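Can it do the dishes yet? Speaker notes, long version

Talk for the Kustside makers' evening, July. Doors at seven, I'm on second, after Remzi Polat and his bread slicer. These are my own notes, tidied up a little for the people who asked. Bits in brackets are for me.

(Water. Clicker. Say hi to Dilek, she booked the room.)

Opening

Hi everybody. So I get asked one question at every family dinner, and it goes: when is the robot going to do my kitchen? My aunt asks it. My dentist asked it with both hands in my mouth. And I never have a good short answer, so tonight you get the long one.

Quick show of hands first. Who has a robot vacuum? (Wait.) Keep your hand up if you pick up the socks before you run it. Right, keep that in mind, because you're doing part of its job, and I want to talk about which part.

I worked for a while in a packing shop in Woltdale. We had one arm, bolted to the floor inside a fence, and all it did was lift boxes off a belt and stack them on pallets. It was great! It did that all shift long and never complained about its back. But every box was the same box. The belt stopped in the same spot. When the supplier changed the tape to a shinier kind, the sensor got confused and we lost most of a morning. One roll of tape.

And that's my whole starting point. The arm in Woltdale was good at a place, and your kitchen is a very different place from one hour to the next.

What counts as a chore

(Don't rush this one, I rushed it in Kusthorpe and people got lost.)

When I say chore I mean the whole thing, start to finish. "Make rice" is a chore. "Lift the lid" is a piece of one. A lot of the clips you see online show a piece, and it's a real piece, somebody worked hard on it, but your brain fills in the rest. You watch a machine wipe a counter and you think, oh, it can clean. Well, did it move the toaster? Did it rinse the cloth? Who put the cloth in its hand?

Duygu Kocabaş and I sat down at her kitchen table with a pad of paper and tried to write out every step of cooking a pot of rice, the way you'd have to spell it out for someone who had never touched a thing in their life. We quit at the end of the third page and we hadn't reached the part where you turn the cooker on. Open the cupboard. Which cupboard. Move the bag of lentils that's in front of the rice. The bag is floppy. The bag has a clip on it. Is the clip the kind you squeeze or the kind you slide?

So let's take one step out of those pages and be fair to the machine. No cupboard, no lentils. A lid, a cooker, a table.

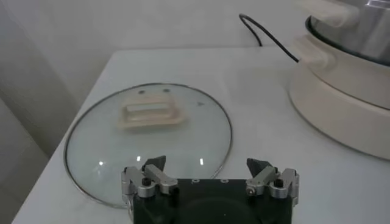 Lid on the table, cooker behind it, gripper open.

Look at how friendly that is! White table, white wall, plenty of light, hardly anything in the way. If you wanted to give a machine an easy afternoon you would set it up pretty much like that. And I'd still call it a hard job, and I want to go through why, because the reasons are the same ones you'll run into on a shop floor.

First, it's glass. You can see the tabletop straight through it. You and I don't care, we've handled glass since we were kids and we know a lid when we see one. For a machine that works out shape from a camera, glass is a pain in the neck. A depth camera can look right through it and report a table. And there are a couple of bright reflections on this one, and reflections slide around as you move your head. A rim stays put. The dark line around the edge is about the best news in the whole picture if you're a bit of software looking for a lid.

Then there's the handle. It's a flat bar with an opening in it, and it's turned sideways, more or less in line with the top of the gripper body. Now look at the fingertips, one on the left and one on the right, facing each other. If you drove straight in and closed, you'd be trying to squeeze that bar along its long direction. Maybe it fits, maybe it doesn't. What I would do is turn my wrist a quarter turn and pinch it across. You'd do that without noticing. Somebody has to get the machine to do it, and to do it again when the handle is at some silly angle in between.

(Do the wrist thing with the lid I brought. Don't drop the lid.)

And after that comes the bit that gets me every time, which is putting it on. Picking up is forgiving. You grab, it comes up, everybody claps. Putting a round lid onto a round pot is a fitting job. If you come in tilted, one side drops in and the other side sits up on the edge, and a person feels that through their fingers and gives it a little wiggle. The wiggle! I could do an hour on the wiggle. We have no word for it and we never teach it, and a big share of housework is made of it. Drawers, jar lids, the fitted sheet, the trash bag that won't go over the rim.

One more and I'll leave the lid alone. There's a power cord looping up by the wall behind the cooker. It's out of the way for this job. But cords, cloths and bags all have the same problem, they change shape when you touch them, so whatever plan you had before you touched them is out of date.

Numbers, and I only have a few

I kept a log over the spring with a small two-finger arm on my own bench. Hobby grade, bought used, a bit wobbly in the elbow. The task was dull on purpose: pick up a plastic food tub lid from one of a bunch of spots on a table and set it on its tub. I ran it 300 times. It got the lid up and properly on in 254 of those.

That sounds good, and I was pretty pleased with myself, I'll admit. I went and told Berkay Bilgin, who ran a canteen kitchen for years, and he looked at me like I'd brought him a wet sandwich. He said if a new hire missed that many lids he'd have them mopping by lunch. And then he asked what it did with the ones it missed, and I had to say, well, it didn't know it had missed them. It went home to its resting spot, happy as could be, with the lid on the floor.

That's the gap I care about most. Missing is okay. I miss. I put a lid on crooked last night and I hear it rattle and I fix it. My arm didn't have any way to hear the rattle. I've since added a dumb little check with a camera afterward, and it helps, though it also told me a coaster was a lid.

(If people look sleepy here, tell the coaster story properly. If not, move on.)

The shop floor is a bit further along

İlker Sönmez works for Bayram, they do small metal parts, and he was kind enough to walk me around. I'd expected him to grumble about robots and he didn't at all. They have one loading a lathe. He loves it. It takes a blank out of a tray, puts it in, shuts the door, waits, takes it out. He told me the cost of the arm was never the part that hurt, it was the trays. They ended up spending more than 2000 on trays alone, because every blank has to sit in its own pocket, facing the same way up.

And here's what I asked him. Who fills the trays? And he laughed and pointed at himself.

So the machine does the lifting and a person does the sorting out. It's socks and the vacuum all over again. I don't mean that as a dig. İlker would much sooner fill trays for twenty minutes and go do something else than stand at that lathe all day. It's a good trade for him. Whether it's a good trade in your kitchen, where the sorting out pretty much IS the chore, I'm less sure.

Sweeping up the chips under the lathe, by the way? Still a broom. I asked about that too. There are hoses down there, and a drain cover that sticks up, and a stool that wanders.

So, yet?

Here is where I've landed, and I'll happily argue about it by the coffee.

If the thing is always in the same place and always the same shape, yes, and it has been yes for a long time.

If it's in a different place each time but it's stiff and you can see it well, mostly yes, slowly, with somebody nearby. The lid and the cooker sit about here for me, with a minus for the glass.

If it's floppy, or hidden behind something, or wet, then I'd say some days. Laundry folding is in here. I've seen lovely folding and I've seen a machine hug a towel for several minutes.

And if it's the whole chore, with the cupboard and the lentils and the clip, in a kitchen it's never been in, with a kid running through and a cat on the counter, then no, I haven't met one I'd leave alone with my rice. I would love to be wrong by next summer. I'll bring the rice.

What I would buy today is boring. A dishwasher is a robot that got to design its own kitchen, with its own racks and its own rain, and it's wonderful. I think there's more to be had that way than people give it credit for. Change the shelf, change the handle, put a dark rim on the glass.

Questions I'll probably get

Is it safe around kids? Mine is weak enough to stop with one finger and I still unplug it when my niece comes over.

Will it get cheaper? The arms already have. The trays, ask İlker.

Can we see yours? It's in the car. It needs a flat table and an outlet, and please keep your coasters in your pocket.

(Leave time for Duygu, she wants to show the three pages. Get the clicker back to Dilek before you go.)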